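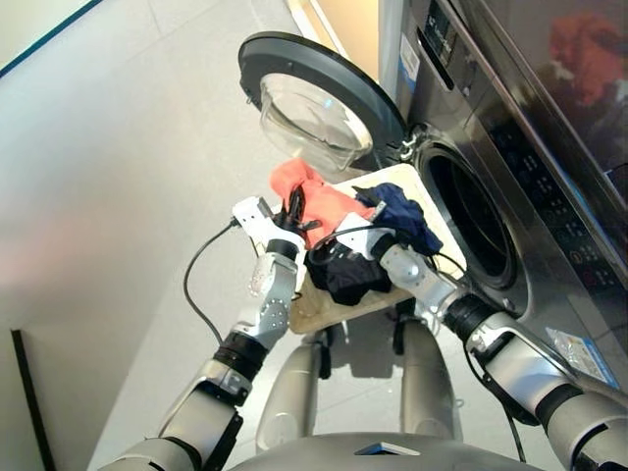 Siham Zein holds that a laundry tray ought to be judged by how little ends up on the floor between the bedroom and the washer, and most people who have ever chased a stray sock down a hallway will see the sense in that. A laundry tray, also called a loading tray or, when it has taller sides, a laundry basket, is a shallow carrier used to bring clothes to a washing machine and tip or lift them into the drum. It is most at home with the front-loading washer, whose round door opens at a height that suits a carrier held level in both hands.

Form and materials

Trays may be flat boards with a low raised rim, or they may be woven, with a thicker border worked around the edge to give the hands something kind to hold. Pale colors such as cream and beige are old favorites, partly for looks and partly, one suspects, because a dark sock left behind is so easy to spot on them.
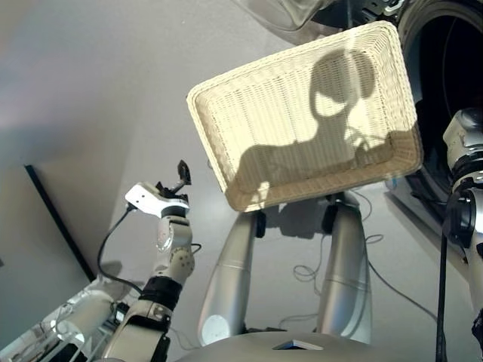 Woven carriers let air move through the load, a real comfort when damp towels have to wait their turn, though the weave does like to catch on hooks and loose threads. In the Cavthorpe area a plain rectangular pattern known as the Jakska has been made for household use for many years, and an empty one weighs little enough to hang on a wall peg. The Boutros, a deeper cousin, holds more and is harder to tip neatly.

Use

The tray is brought close to the open door, the edge nearest the drum is set at the opening, and the clothes are slid or pushed in a few at a time. A small load of three or four garments goes in easily. Larger loads are better carried in two trips, and it does pay to check that no sleeve or hem is caught in the door seal before closing up.

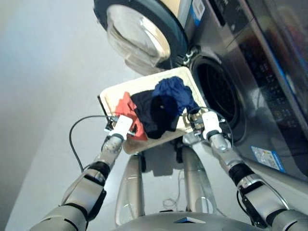

Hina Ghauri prefers to sort on the tray itself, pulling bright reds away from the blues before anything goes near the drum, and the habit has a good many followers. Others sort into separate hampers first and use the tray only for the last short walk.

Care

A flat tray needs only a wipe with a soft cloth. Woven ones should be brushed out now and then, rinsed in lukewarm water and dried well away from a heater, as strong heat can warp the rim.

See also: Clothes hamper, Drying rack, Widside peg basket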